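About Bredum

Reading time: 4 minutes

Bredum advises manufacturers, colleges and public bodies on the purchase of robots and automated equipment. We do not build machines and we do not sell them. Our clients come to us with a task, a sum of money and a date, and we help them to decide whether the three can be made to agree.

The company was founded by Saranya Shetty, who had spent the earlier part of her career in the purchasing department of a packaging firm, and Olaia Barrios, a production engineer. Their first commission was a single budget review for Mac Giolla, a family-owned maker of door fittings, which had received four quotations for the same work cell and could not compare them. The review set out every cost on one sheet, including floor repairs, guarding, spare parts and the wages of staff during training. Mac Giolla remains a client.

We have since completed 140 equipment plans. The smallest concerned one second-hand arm for a college workshop. The largest ran to 547 separate budget lines and took in two buildings.

Our approach to a purchase begins with the work itself. Before any supplier is invited to quote, we ask the client to describe the task in plain terms: what is picked up, where it is put down, how closely it must fit and how often the job changes. Tasks that involve small parts receive particular attention at this stage. A peg that a person places without thought may call for a far more costly hand than the client had expected, and it is better to learn this while the budget is still open.
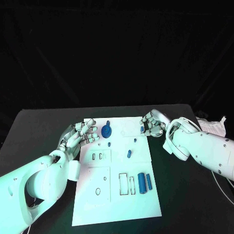

For the same reason we encourage clients to see equipment handle simple shapes before they pay for trials with their own products. Trials with the client's own goods are expensive to arrange, often need special fixtures and can tie up stock for weeks. We recommend that they be kept for the final two suppliers on the list, and that the terms be agreed in writing beforehand, including who pays for damaged parts.

Each plan we prepare covers the full period for which the equipment is expected to be in use. The price of the machine is entered first, followed by delivery, installation, electrical work, software charges, yearly servicing, insurance and removal. We also enter a sum for the weeks in which output is likely to fall while staff become used to the new arrangement – a cost that is seldom shown in a supplier's quotation. Clients are free to alter our figures, and the working sheets are handed over in full at the end of the commission.

Our clients use the Fivo planning sheet, which was drawn up by Olaia Barrios and is revised each July. It contains 101 questions, grouped by department, so that the people responsible for finance, maintenance, safety and production may each answer their own part. Questions that cannot be answered are left blank and listed on the front page. In our experience the blanks are the most useful part of the first meeting.
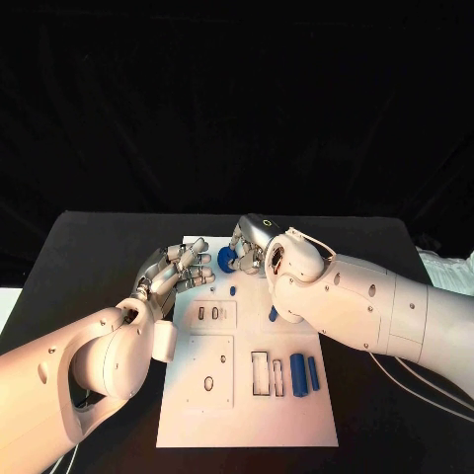 Services: Equipment Planning and Budgets

Budget review. We examine quotations already received and place them on an equal footing. A review is normally completed within 15 working days and is charged at a fixed fee.

Full equipment plan. We work with the client from the first description of the task to the signing of the order. The plan includes a written comparison of purchase, lease and hire.

Replacement planning. Under the name Zilter, we keep a register of equipment owned by clients, with the age of each machine, the date on which support ends and the sum to be set aside each year. The register currently holds 200 machines.

Training for purchasing staff. One-day courses are held at our offices or at the client's premises. No engineering knowledge is required. Saranya Shetty leads the sessions on contracts and payment stages.

Independence

Bredum accepts no commission, discount or hospitality from suppliers of equipment. Where a member of staff has previously been employed by a supplier, this is declared to the client in writing before work starts, and a colleague is assigned to that part of the comparison.

Enquiries about new commissions should state the nature of the task, the site and the financial year in which the money is to be spent. A first meeting is offered without charge. This page was last revised on October 13, 2025.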